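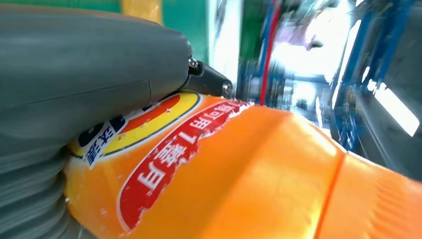
Dropped bottles: your questions

What went wrong in January?
The Zelter cell started letting go of bottles partway through a move. We logged 25 drops in 2,574 picks, and Keyvan Kermani spent a very happy afternoon working out why!

So what was it?
A screw on the black fingertip piece had backed out, so the tip could tilt under load. Tiny fault, big mess -- and a lovely one to trace.

Does it matter which bottle I use?
Yes. The glossy orange ones lying on their side are our favourite test, as a slack tip shows up quickly on a smooth curve.

How do I check mine?
Press stop, lock the cell off, then try both screws on the tip by hand. If either one turns, tighten it and run 3 slow picks before going back to full speed.

Can I catch a bottle that's slipping?
Please don't! Keep your hands out and let it fall. Bottles are cheap.

Who do I tell?
Perla Gallegos keeps the fault log and loves a detailed entry. Put down the time of day and which screw it was.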